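The first chair Reiko Tsuji sold had three good legs. The fourth was, in her word, aspirational. The buyer, a dentist in Prosdale, propped it on a paperback and ordered six more.

That was 14 years ago. Kikuchi, the studio she now runs from a former bus garage, turns out stools, benches and a squat oak armchair called the Buva that has acquired a waiting list and, inevitably, imitators. Tsuji owns one of the imitations. She says it is more comfortable than hers and keeps it in the office, facing the wall.

She trained as a bookkeeper, and it shows. Every joint is logged in a ledger, along with the timber, the weather and the maker's mood. "Mood matters," she says. "I can tell you which tables were made during an argument." The argument tables, she adds, tend to be very solid.

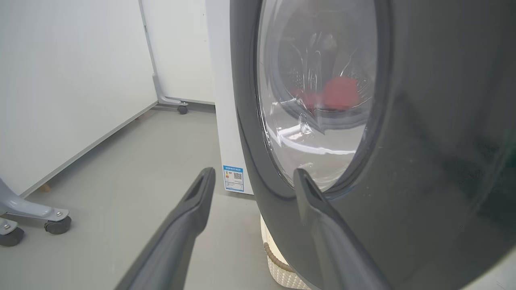 Ratree Luangrath remembers being handed a plane on her first morning and told to make 80 shavings, all alike, before lunch. She managed it by teatime, and was then told to sweep them up. She has stayed for six years and now sets the same test herself – with, she admits, rather too much pleasure.

Not everything has worked. A folding desk folded when it felt like it. A line of lamps for Cevton, the hotel group, came back with a polite note and a singed shade. Tsuji has kept both, the note framed above the kettle.

Lately she has been thinking about a bed. She has drawn it in pencil, rubbed it out and drawn it again, and the paper is wearing through where the headboard should go.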